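March 25, 2021

Rain all morning, the sideways kind that gets in under the porch, so the plan to take the last of the boxes over to Plistadstead got dropped before I'd even finished my coffee. Fine by me! I've been putting off the kitchen stuff for so long that it's turned into a sort of fog in my head, and today I made myself deal with it. Radio on, big socks, the good scissors (which were in the bathroom, of all places).

First thing to write down, so I stop arguing with myself at two in the morning: I'm keeping the dish rack. I know. I said it was going. It's only a bit of light wood with slots, and it takes up more counter than it deserves, and the apartment in Dridthorpe had a dishwasher so for ages it just lived on top of the fridge collecting takeout menus. But there's no dishwasher at the new place, and I looked at those wire racks at Vanhove last week and every one of them had a plastic tray underneath that I already knew I'd hate cleaning. So the wood one stays and gets a wipe of mineral oil, if I can find the mineral oil.

Plates next. This took way longer than it should have. I'd lost track of what I own, because half of it was in the hall closet and half was in the box marked WINTER (why?). The white ones with the chips are going. I had a whole sentimental moment over them and then I ran my thumb over the worst chip and the moment passed. The colored ones I love, though. The yellow one especially. It's such a loud yellow, and toast looks fantastic on it, and on a day like today when everything outside is the color of dishwater it cheers up the whole room just by standing there. The blue is quieter, more of a soup-for-one plate, if you can have soup on a plate. You can if it's thick.

I did have the idea of getting more yellow ones to match, and went looking online, and the only seller with that shade wanted a crazy amount for shipping, order number 3274 in my saved-for-later list, where it can stay. I think one yellow plate is right anyway. If there were four of them they'd be a set, and then I'd be careful with them.

Then the mug tree, which I have changed my mind about so many times that I'm embarrassed. For: it gets the mugs out of the cabinet, and the cabinets on Husley are tiny and too high for me. Against: it wobbles when you take a mug off the wrong side, and it needs dusting, and who dusts pegs. I tried it by the stove in my head, then by the window, then on top of the microwave I no longer have. What settled it was the two mugs. The pink and the dark blue look so nice hanging next to each other! Like they're waiting for a bus. I can put it at the end of the counter near the toaster oven and make that my breakfast corner, and all the others can live in the cabinet where I can't reach them.

Toaster oven is coming, obviously, no debate. I did the whole of last Thanksgiving's sides in one of those at 200 degrees, in shifts, one dish keeping warm on the stovetop under a towel while the next went in, and I'd do it again. I still haven't figured out which outlet it should go on. The one beside the sink makes me nervous, and the one by the door means a cord across the bread. I'll measure when I'm there. (Bring the tape measure. Bring the tape measure. Bring the tape measure.)

The basket I'm less sure of. I've always had some kind of dark woven thing on the table for bread or fruit, and it's mostly ended up holding mail and one sad lemon. But corn in it looks good. Corn looks good in most things, it has that going for it. I want the new table to be somewhere food sits out and gets eaten, and the mail can go on a hook or in the trash.

The blue and yellow plates in the rack are in the first, third and fourth pictures, and the second has the gray plate and the wood box with the black handle.
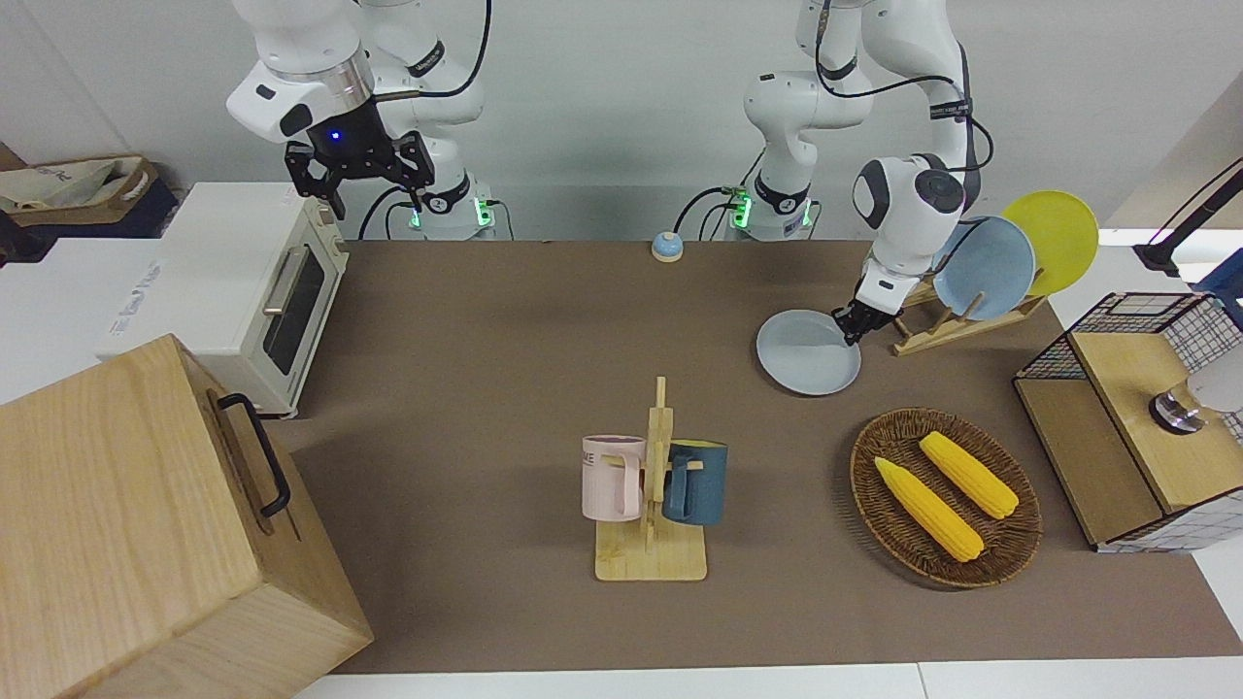
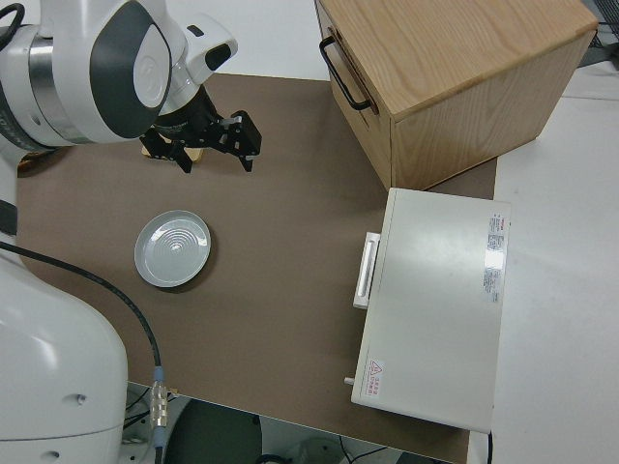
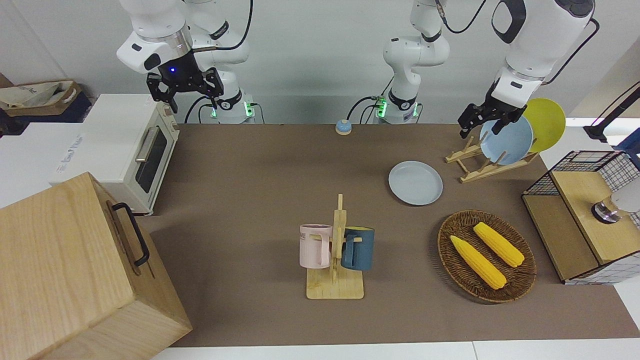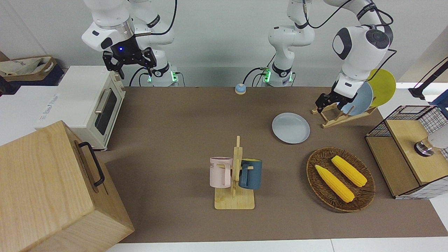 So, shelves. I've been going back and forth between one long one and two short ones over the counter, and after all this sorting I'm leaning toward one long one. Two short ones would look neater, but I know myself, and I'd put all the pretty things on one and all the ugly things on the other and then never touch either. With one long one the colander has to stand next to the yellow plate and everybody just has to get along. I want wood, something pale. I don't want to paint anything before May, when I can have the windows open all day.

I also need to think about the bottom of the sink cabinet. There's a pipe right through the middle of it, so no big bins. Maybe two narrow ones? Or the bucket on one side and the sponges on the other, with the dish soap on the counter because I'll only leave it there anyway.

By four o'clock the living room floor was completely covered, and I had to eat lunch (very late lunch) standing up at the window. Leftover rice with an egg on top. I used the last of the chili oil, so that's one jar I don't have to pack. I'm weirdly pleased with how much I'm getting rid of. There's a whole box for the thrift store now: chipped plates, the fondue forks, the salad spinner with the broken pull, three lids that belong to nothing. I did take the melon baller back out of it. I don't know, summer's coming.

The lady from the building office called about the keys while I had tape stuck to both hands, so I had to answer with my elbow. I can pick them up at 901 Husley, side entrance, any time after nine. She asked if I had a lot of furniture and I said no, mostly plates, and she laughed like I was kidding.

To get tomorrow: packing paper (I'm out, and I refuse to use the good towels again), mineral oil, a new sponge, felt pads for under the mug tree so it doesn't scratch. Maybe a lemon. Call about the stove, because the back left burner on the lease sheet has a question mark next to it and I'd like to know what the question is.

Still raining. I'm going to leave everything where it is on the floor and go take a bath.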